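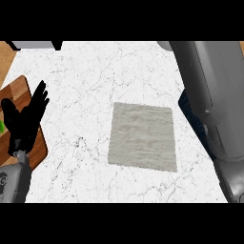
Running the Pledge Drive From Your Kitchen: Tips for Small Charities With No Office

Our group raises money for winter coats and heating bills, and we have done so from my kitchen for long enough that the neighbors think I run a catalog business. What follows is the household side of fundraising. If you want to know how to write a grant, ask someone who has won one.

Before you start

Clear the counter the night before. Everything goes, including the toaster, which sheds. You will tell yourself the crumbs have been dealt with and then a donor in another state will receive a thank-you card with a raisin stuck to it. Wipe, let it dry completely, wipe again with a dry cloth, and keep drinks on a different surface from paper. I keep mine on top of the refrigerator and have to stand on my toes, and my consumption has gone down.

Feed people before they start and again when they finish. Never during. Cheese and envelopes do not mix.

Stuffing envelopes

Our appeal goes to 422 households. It takes four people one evening, or two people one evening and a grudge.

Fold all the letters first. Then do all the reply cards. Then stuff. Everyone wants to do one complete envelope at a time because it feels like progress, and it takes twice as long.

Fold with the back of a spoon. A soup spoon gives a sharper crease than a thumbnail and your thumbnail will thank you by the third stack. Wooden spoons are useless for this. A bone folder from the craft store is better, if you can find yours.

Seal with a damp sponge in a saucer, never your tongue. Lay ten envelopes in a row with the flaps open and overlapping like shingles, so only the gummed strips show, run the sponge down the lot, and close them from the near end. If the flaps curl, the sponge is too wet. Squeeze it out and put a cookbook on the finished pile for an hour. We use a bread book I have had since my ambitious period.

Stamps go on last. A stamped envelope that gets ruined costs you a stamp, and the post office is not sentimental about it.

Handwriting the notes

A short handwritten line at the bottom of the letter does more for us than anything printed. Wing-yan Chow has written most of ours since April, and her method is to sort the pile by how well we know the person and start with the strangers, while her writing is still good. Old friends get the scrawl at the end and forgive it.

Use a ballpoint. I know you have a nice fountain pen. Blue ink, so it doesn't look printed. And write the note before you fold, or the pen will skip at the crease and "gratefully" will come out as something you have to explain.

The coin jars

We put jars out in shops and get them back full of coins, buttons and, once, a key. (Still have it, if it's yours.)

Glass looks best and weighs a ton. Plastic peanut butter jars are good if you can get the smell out. Wash in hot water with dish soap, fill with a spoonful of baking soda and warm water, leave overnight, rinse. If it still smells, crumple a sheet of newspaper inside, put the lid on and forget it for two days. If it still smells after that, give it to the hardware store, where it won't stand out.

To get labels off, rub the sticky part with cooking oil, wait twenty minutes and scrape with an old plastic card. An expired library card is perfect.

Cut the slot from the inside of the lid, with the lid on a scrap of lumber. I used my good cutting board the first year and it now has a slot too.

Sorting coins goes faster in a muffin tin. Wash your hands afterward. Wash the muffin tin as well, and I mean before anyone bakes in it.

Keeping the money straight

Checks, cash and reply cards each go in their own lidded box. I have tried the expensive sort from Nurkari, with the clips, and I have tried shoeboxes, and the shoeboxes stack better. Two people open the mail together, both initial the sheet, and the cash goes to the bank the next morning. It should not spend the weekend in the flour canister. I don't want to discuss the flour canister.

Write the amount on the reply card in pencil as you open each envelope. You will think you'll remember. There were 67 cards on the table last year with no amounts on them, and putting that right used up an evening I had set aside for a bath.

The bake table

People will pay more for a plate of six cookies than for six cookies. Buy plates at the thrift store all year, a few at a time, and let the buyer keep them. Cover with plastic wrap pulled tight underneath, and tape the ingredient card to the bottom edge where it can be read without unwrapping anything.

Brownies cut cleanly if you chill the pan first and wipe the knife between cuts. Frosting does not travel. If someone insists on frosting, stick a few toothpicks in the top so the wrap stands clear, and pull them out before you sell it.

Price everything in whole dollars. Start with more small bills than seems sane, because every single customer before ten o'clock will hand you a twenty.

Thank-yous

Send them within the week. Ours go out in batches of 28, that being how many fit in the napkin holder, and the napkin holder has worked out better than any system I designed on purpose. When it's full, somebody walks to the mailbox.

Keep a list of what people gave besides money: the man who lent a folding table, the woman who drove the coats across town in sleet. They get a card too. They are usually surprised, and they usually lend the table again.

Putting it all away

Leftover envelopes go in a zip bag with the air pressed out, or the damp will seal them for you by spring. Stamps in the freezer is a myth as a storage method, though it does help if a few have stuck to each other. Leave them in an hour and ease a table knife between.

Tape a list of what you ran out of inside the lid of the supply box — ours currently says tape.

The next mailing goes out 2nd December. We need 800 sheets of letter paper, plain white, and someone with a working stapler.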